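2021年9月6日 工作间记录

Pokbridge 那批旧绳的事,趁还记得赶紧写两笔

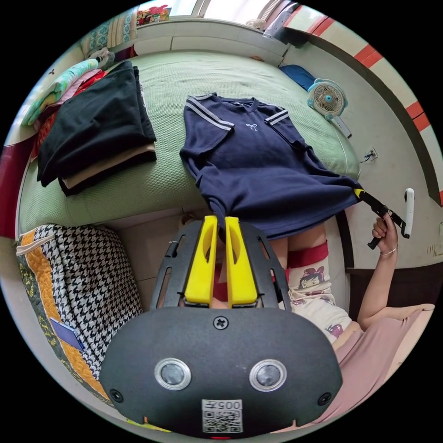

床上的深蓝色T恤,黄色夹指捏着下摆。

早上把从 Pokbridge 攀岩墙收来的旧动力绳全翻出来了,一共 12 根,霉味大得要命(谁再往地下室塞绳子我跟谁急!)。先一根根用手捋,捋到发硬、发扁的地方就缠一圈胶带。捋完手指头都黑了,其中有3根绳皮明显打滑,直接剪掉做绳头练习用,别再往架子上挂了,拜托各位。

下午试 Mastitz 的那把老岩锥。二月份从 Nazarenko 那条线上敲下来的,锈得挺好看,可是锥眼边上有条细纹,我拿放大镜看了半天,还是拿不准是裂纹还是锻造留下的印子。先涂了渗透剂放着,明天再看。

拉力架又闹脾气,读数一直停在 554 不动,拍两下才回零。重新接了传感器的线,挂 200 公斤的配重试了一遍,这回正常了,不过我不太放心,正式拉之前一定要再校一次。

还有,Plono 岩馆问我们能不能给他们讲讲老式打结法,就是没有安全带那会儿直接往腰上绑的那种。我挺想去的!小时候看老一辈这么绑,觉得帅得不行,现在自己绑上吊两分钟,肋骨疼得直骂娘。要讲的话得把那根麻绳找出来,我记得在绿柜子顶上,谁挪走了跟我说一声。

待办:胶带快用完了,买宽的那种;渗透剂瓶盖裂了,换瓶子。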